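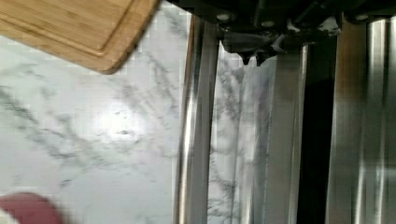
Sehr geehrte Damen und Herren, zur Untertitelung des Kinderfilms "Plodcombe" in der kommenden Schulkinoreihe nimmt die Geschäftsstelle wie folgt Stellung. Die vom Verleih Fekow gelieferte Fassung enthält fest eingebrannte Untertitel in Weiß ohne Kontur. Auf dunklen Hintergründen ist dies unbedenklich, auf hellen nicht. Läge eine solche Zeile über einer weißen Marmorplatte mit grauen Adern, ginge sie in der Zeichnung des Steins weitgehend unter, auf dem honigbraunen Schneidebrett daneben bliebe sie lesbar. Der Film spielt zu einem erheblichen Teil im Schnee und in einer weiß getünchten Scheune, so dass die Beanstandungen aus den Häusern nachvollziehbar sind.

Der Verleih hat uns auf Anfrage mitgeteilt, dass neben der eingebrannten Fassung eine Kopie ohne Untertitel vorliegt. Zu dieser kann eine gesonderte Untertiteldatei geliefert werden, die der Vorführserver während der Projektion einblendet. Schriftgröße und Kontur werden dabei in der Datei selbst festgelegt. Die Übersetzung stammt in beiden Fällen vom Büro Lương und ist wortgleich.

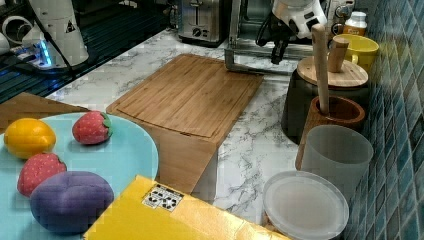
Für die angeschlossenen Häuser ergibt sich daraus folgendes Verfahren. Wer die neue Fassung einsetzen möchte, meldet dies bis Ende August formlos an die Geschäftsstelle und gibt dabei die Seriennummer des Servers an. Der Freischaltschlüssel für die eingebrannte Fassung gilt nicht für die neue Kopie. Häuser, die bereits eine Festplatte erhalten haben, behalten diese bitte bis zum Eintreffen der zweiten Sendung und schicken danach beide Datenträger gemeinsam zurück.

Die Kosten für die Umstellung betragen einmalig 640 Euro und werden aus den Mitteln der Schulkinoreihe getragen. Den einzelnen Häusern wird hierfür nichts in Rechnung gestellt. Die Garantiesumme gegenüber dem Verleih bleibt mit 900 Euro unverändert, ebenso die Regelung zu den Begleitpersonen, von denen je Schulklasse zwei freien Eintritt haben.

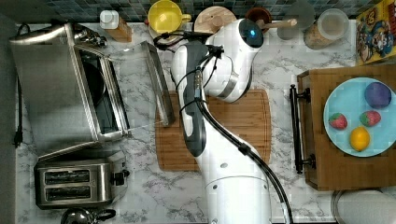
Zu prüfen ist noch die Frage der älteren Anlagen. Nach unserer Kenntnis verarbeitet die Software im Haus Fornlow gesonderte Untertiteldateien erst nach einer Aktualisierung, die der Hersteller vor Ort vornimmt. Sollte dies auch bei Ihnen der Fall sein, bitten wir um Nachricht, damit ein gemeinsamer Termin vereinbart werden kann. Eine Testdatei mit hellen und dunklen Szenen aus dem zweiten Akt stellen wir auf Wunsch bereit. Sie sollte im Saal bei voller Bildgröße und von der letzten Reihe aus beurteilt werden, nicht am Bildschirm des Vorführraums.

Die deutsche Sprachfassung ist von alledem nicht berührt. Das pädagogische Begleitheft wird ebenfalls nicht geändert, lediglich die Laufzeitangabe auf dem Umschlag wird in der nächsten Auflage berichtigt.

Mit freundlichen Grüßen
Geschäftsstelle Schulkinoreihe

Ursprüngliche Nachricht an die Liste:
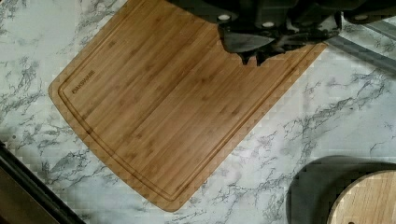 Jaime Barreto schrieb am Donnerstag:

Sehr geehrte Kolleginnen und Kollegen,

bei der Sichtung von "Plodcombe" in der Originalfassung waren die Untertitel in den Winterszenen über längere Strecken nicht zu entziffern. Betroffen ist vor allem das Gespräch zwischen der Gans und dem Fuhrmann, ohne das die jüngeren Kinder dem Schluss kaum folgen können. Ist bekannt, ob der Verleih eine andere Kopie anbietet? Falls nicht, würden wir die Vormittagsvorstellungen auf die deutsche Sprachfassung umstellen und müssten die Schulen rechtzeitig unterrichten.

Mit freundlichen Grüßen
Jaime Barreto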